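Hi! I run the small household-chores study at Woo, and I'm looking for people who are willing to be opinionated about tidying up. If you've ever refolded a towel somebody else folded, please keep reading.

The question we're stuck on is an old one: can a machine do the boring jobs around a home yet? I mean the really boring ones, like putting wrappers in the trash, clearing a table after lunch, matching socks, getting the last bag out of a cereal box. My own answer changes by the week. Some mornings I'd tell you we're nearly there, and then I watch an arm spend ages on a piece of plastic my nephew would have dealt with on his way out the door.

### What you'd be doing

You'd come in for 4 sessions, each two hours long, with a snack break in the middle (good snacks, I do the shopping). In the first one you do chores yourself at a table while we take notes on how you go about it. After that you get to drive. We have a pair of arms you steer by hand, and you'll try the same chores through them. It feels like wearing oven mitts for the first twenty minutes and then something clicks, at least for most people. In the last session you sit back, watch the system we call Leka try the chores on its own, and tell us what you'd put up with in your own kitchen and what would make you unplug it.

Trash is the big topic this spring. Cups and boxes are going pretty well. Wrappers are another story, since they crumple differently every single time and weigh next to nothing, so there isn't much for the arm to feel.

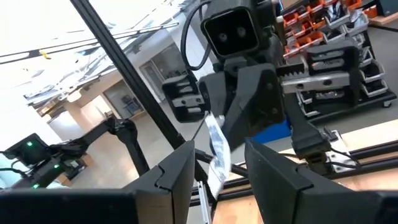 Tomos Rowlands thinks I'm overselling all this, and he asked me to put his view in the ad: picking a thing up was never the hard part of housework, he says, the hard part is noticing it needs picking up, and until a machine can tell trash from a receipt you meant to keep, he'd sooner do it himself.

Fair enough! I'd love to have a few more people like him in the group. If you think the whole idea is silly, that's a perfectly good reason to sign up. I already know what the fans think.

### Who I'm looking for

- Anyone 18 or over who does a fair share of the chores where they live
- People who clean, stock shelves or pack orders for a living (very much wanted, we've had too many students)
- Left-handers, please, please
- No tech background needed, and gaming skills don't seem to help as much as gamers expect

You should be okay sitting for a while and using both hands. If that's tricky for you, write anyway and we'll talk about how to set things up.

### Pay and practical stuff

It's $200 for the full set, paid after the last session. If you drop out partway you still get paid for the sessions you did. We start in April, with slots in the morning and after 5 p.m.

To sign up, send a note to Sun-ja Ok at the Woo front desk with the times that work for you and the one chore you'd hand over tomorrow if you could. Mine is the fitted sheet.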